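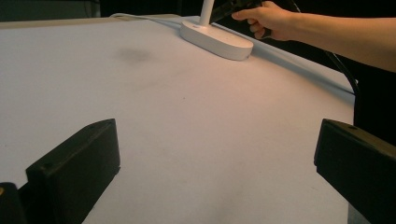
Dirus: The Lower Halls
Expansion for Dirus, base game is required

The Lower Halls is the second expansion for our online role-playing game Dirus. It adds 7 new dungeons under the city of Jollau and raises the level limit for all classes. You can enter the first dungeon as soon as your character finished the quest "Letter to Kocsis".

What you get
7 dungeons, each in Normal and Hard difficulty
3 new classes: Bell Ringer, Salt Mage and Warden
Over 1,242 new items, including weapons, cloaks and cooking recipes
A shared storage chest for all characters on the same account

Group size
Dungeons are made for 3 players. You may enter alone, but the enemies do not become weaker in this case. If a player leaves during a fight, the group can invite another one after the fight is over. Keys are used up at the door and not at the boss, so please check your bags before you open.

Classes
The Bell Ringer protects the group and can stun enemies in a short circle. The Salt Mage makes slow but strong damage, and needs salt, which is sold by the merchant at the north gate of Jollau. The Warden heals with traps placed on the floor. It is a little difficult to learn in the beginning.

Saved games
Old characters can be used without changes. Items from the November event stay in your bag, but they can not be upgraded in the new dungeons.

Music by Gintarė Paju. Developed and published by Bivberg.

Languages: English, German, Lithuanian
Delivery: download key, sent by e-mail after payment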